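Olto Tag Finder (pack of 2)
Item no. 3697
In stock at Plurnside

Small Bluetooth trackers that clip to your keys, bag or bike. We sell a lot of these, and we take a fair few back, so please read on before you put a pack in your basket.

What it does

The tag sends out a short radio signal every couple of seconds. Your phone picks it up, and the Olto app shows you whether you are getting nearer or further away. Press the button in the app and the tag beeps. Press the button on the tag and your phone rings, even when it is set to silent. All of that works, and we have no quarrel with it.

What it says on the box

The box says "range up to 239 feet". We would like to meet the person who managed that. It may well be true in an open field with the phone held in the air, but most people lose their keys indoors. In our shop, with two brick walls and a stockroom in the way, the signal came and went before we reached the back door. Treat it as something that works in the same room and usually in the next one.

The box also says "never lose anything again". The tag has no satellite positioning of its own. What the app shows on the map is the last place your own phone heard it. If someone moves your bag after that, the map won't know. Olto says other people's phones will pass on a sighting if they have the app installed, and in a big city perhaps they will. Out here we wouldn't bank on it.

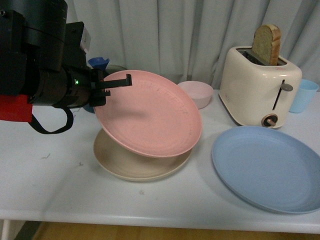
Juwita Hidayat wrote to us that she thinks we are too hard on it: "I've had mine on the house keys since March and it finds them down the side of the sofa every time. I never expected it to work from the other end of the street." Fair enough. For keys in a sofa we'd recommend it too.

Battery

One coin cell per tag, included. The maker promises a year. Ours lasted rather less, though we did make it beep a lot. The back twists off with a thumbnail and the new cell goes in with the plus side up. The app has a battery meter, which in our experience reads full until shortly before it reads empty.

The app

Free, and it wants an account, your location at all times and permission to send you notices. The first two it does need if you want the map. The third seems to be mostly for telling you about other Olto products, and you can refuse it without losing anything. Older phones can be awkward – check that yours has Bluetooth Low Energy before ordering.

Compared with the Brurix

The Brurix Loop (item no. 341) is louder and has a bigger button. It has no map at all, so it makes fewer promises. If you only want something that beeps, look at that one first.

In the pack

Two tags, two coin cells (fitted), one split ring, one sticky pad. Yes, one of each for two tags. We have asked.

Returns

Unused packs can come back to the Plurnside counter with the receipt. Please remove the tags from your account first – a tag that is still registered can't be set up by anyone else, and we can't do it for you.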